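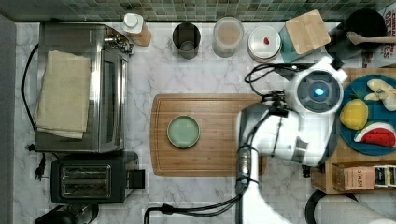 조리대 위에서 대기 중인 리시마르(Lisimar) 탁상형 로봇팔

리시마르 탁상형 로봇팔 정기 관리 키트

시트몬트(Citmont)에서 리시마르 로봇팔을 들여가신 분들이 가장 많이 물어보시는 것이 "이거 평소에 어떻게 닦고 조여야 하나요?"입니다. 처음 설치해 드릴 때 이것저것 설명을 드리기는 하는데, 막상 몇 달 지나고 나면 어느 나사를 어떤 순서로 조이라고 했는지 가물가물해지시지요. 저희도 그 마음을 잘 알아서, 관리에 꼭 필요한 것들만 작은 가방 하나에 모아 보았습니다.

주방에서 쓰시는 분들은 특히 손목 쪽 케이블을 자주 봐 주시면 좋겠습니다. 검은 케이블이 손목에서 뒤쪽으로 둥글게 돌아 나가는데, 이 고리가 너무 팽팽하면 팔을 뻗을 때 커넥터가 당겨지고, 반대로 너무 늘어지면 조리대 위 물건에 걸리기 쉽거든요. 팔을 끝까지 한 번 뻗어 보시고, 그 자세에서도 케이블에 여유가 남도록 동봉된 벨크로 끈으로 살짝만 묶어 주세요. 꽉 묶으시면 안 됩니다! 그리고 토스터나 오븐처럼 뜨거워지는 기기 쪽으로는 케이블을 돌리지 않으시는 편이 좋습니다. 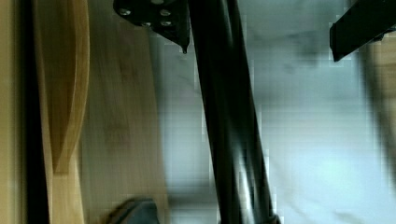 볼트 점검은 사용 시간 200시간마다 한 번씩 권해 드립니다. 손으로 흔들어 봐서 괜찮다고 그냥 넘어가시는 분들이 많은데, 조금 풀린 볼트는 손으로는 잘 느껴지지 않고 물건을 집을 때 위치가 슬슬 어긋나는 것으로 먼저 나타납니다. 손목 카메라를 쓰시는 분이라면 화면에 잡히는 검은 브래킷의 은색 볼트 머리 네 개를 점검 순서의 출발점으로 삼으시면 편합니다. 왼쪽 위를 먼저 살짝 조이고, 대각선 방향으로 건너가며 나머지를 조인 다음, 같은 순서로 한 바퀴 더 돌아 주세요. 한 개를 끝까지 조여 놓고 다음으로 넘어가시면 판이 한쪽으로 틀어질 수 있습니다. 바로 옆의 둥근 검은 봉은 표면에 윤이 나서 손자국이 잘 남는 편이니, 볼트를 다 보신 뒤에 마른 천으로 길이 방향을 따라 닦아 주시고요.

시작하시기 전에 전원을 끄고 플러그까지 뽑아 주세요. 팔이 제 무게로 내려올 수 있으니 한 손으로 받치고 끄시면 됩니다. 그리퍼 손가락은 미지근한 물을 적셔 꼭 짠 천이면 충분하고, 세정제를 팔에 바로 뿌리는 일은 부디 참아 주시기 바랍니다. 관절 틈으로 들어간 세정제는 저희도 분해를 해야 닦아 낼 수 있습니다.

구성품
마짜(Mazza) 토크 드라이버 1개
육각 비트 세트
보푸라기 없는 천 50장
벨크로 케이블 끈 18개
관절용 윤활제 40ml
점검 기록 카드

윤활제는 한 번에 아주 조금만 쓰시기 때문에 집이나 작은 작업실에서라면 약 1년은 쓰십니다. 천과 끈은 낱개 묶음으로도 따로 주문하실 수 있어요.

스칼라흐(Skalach) 받침대를 함께 쓰시는 분은 받침대 고정 나사의 규격이 달라 전용 비트가 하나 더 필요합니다. 주문하실 때 요청란에 "받침대 있음"이라고만 적어 주시면 같이 넣어 보내 드리겠습니다. 2월 이후 주문분부터는 기록 카드가 두꺼운 종이로 바뀌었고, 나머지 구성은 예전과 같습니다.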